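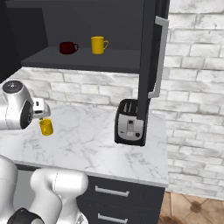
Détartrer et entretenir un plan de travail en marbre

Le marbre est une pierre calcaire. Il craint les acides, boit les corps gras et se raye plus vite que le granit. Un entretien régulier demande peu de temps, à condition d'employer les bons produits et de ne pas laisser traîner les taches. La méthode ci-dessous convient aux marbres polis et adoucis, clairs ou foncés. Elle ne convient pas aux plans en quartz reconstitué, pour lesquels il faut suivre la notice du fabricant.

Matériel

Savon noir liquide ou savon neutre
Deux chiffons en microfibre, dont un réservé au séchage
Une raclette en plastique
Bicarbonate de soude
Terre de Sommières ou blanc de Meudon
Film alimentaire et ruban de masquage
Un imprégnateur pour pierre naturelle, hydrofuge et oléofuge
Gants

À ne jamais utiliser : vinaigre blanc, jus de citron, acide citrique, détartrant pour cafetière, crème à récurer, éponge verte. Le vinaigre est conseillé partout contre le calcaire, mais sur du marbre il attaque la surface en quelques secondes et laisse une marque mate.

Étape 1 – Dégager et dépoussiérer

Retirez tout ce qui est posé sur le plan, y compris le petit électroménager. Débranchez le grille-pain avant de le déplacer et videz le tiroir ramasse-miettes dans l'évier. Passez ensuite un chiffon sec. Les miettes et les grains de sel rayent la pierre si on les frotte avec une éponge humide.

Profitez-en pour essuyer le dessous des meubles hauts. La graisse de cuisson s'y dépose et finit par goutter sur le marbre.

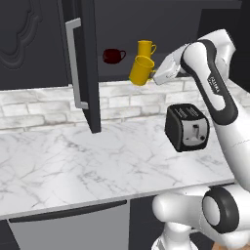 Meuble haut ouvert au-dessus d'un plan en marbre blanc.

Étape 2 – Laver

Diluez une cuillère à café de savon noir dans un litre d'eau tiède. Humidifiez la microfibre, essorez-la bien et travaillez par bandes, du fond vers l'avant. Rincez à l'eau claire, puis séchez tout de suite. C'est le séchage qui évite les auréoles, surtout si l'eau est dure.

Étape 3 – Retirer le calcaire

Autour de l'évier et du robinet, le calcaire forme une croûte blanche. Posez dessus un chiffon imbibé d'eau chaude savonneuse et laissez agir 20 minutes. Poussez ensuite le dépôt avec la raclette tenue presque à plat, sans appuyer. Recommencez si nécessaire. Les dépôts épais peuvent demander trois ou quatre passages.

Étape 4 – Traiter les taches

Taches grasses (huile, beurre) : recouvrez de terre de Sommières sur cinq millimètres, laissez une nuit et aspirez avec l'embout brosse.

Café, thé, vin : mélangez du bicarbonate et un peu d'eau pour obtenir une pâte épaisse. Étalez-la en débordant de la tache, couvrez d'un film alimentaire fixé au ruban de masquage et laissez sécher 24 heures. Retirez à la raclette, rincez, séchez. Les ronds de tasse récents partent en général du premier coup.
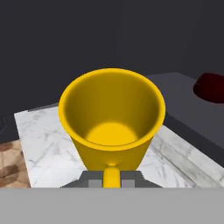

Crédit visuel : Plironura

Marques mates : il ne s'agit pas d'une tache, la pierre a été attaquée par un acide. Sur un marbre adouci, un peu de blanc de Meudon frotté au chiffon humide atténue la marque. Sur un marbre poli, il faut une poudre à repolir, ou un marbrier si la zone est grande.

Étape 5 – Imperméabiliser

Versez quelques gouttes d'eau sur le plan propre et attendez dix minutes. Si la pierre fonce, elle n'est plus protégée.

Laissez sécher le marbre 24 heures après le dernier lavage. Aérez la pièce, mettez les gants et faites d'abord un essai dans un angle. Appliquez l'imprégnateur au chiffon en couche fine. Un flacon de 300 ml suffit pour un plan de cuisine courant. Essuyez l'excédent avant qu'il ne sèche, sinon il laisse un voile collant difficile à reprendre. Passez une seconde couche si la notice le prévoit et respectez le temps de séchage indiqué avant de reposer quoi que ce soit.

L'opération est à refaire une fois par an. Chez nous c'est en avril, quand on peut laisser les fenêtres ouvertes – le produit sent fort pendant une journée.

Au quotidien

Dessous-de-plat sous les casseroles chaudes, planche pour toute découpe, soucoupe sous la bouteille d'huile. Essuyez immédiatement la tomate, le vin et les agrumes. Un lavage au savon par semaine suffit, avec un simple coup de chiffon humide les autres jours.

Fiche mise à jour le dimanche 24 novembre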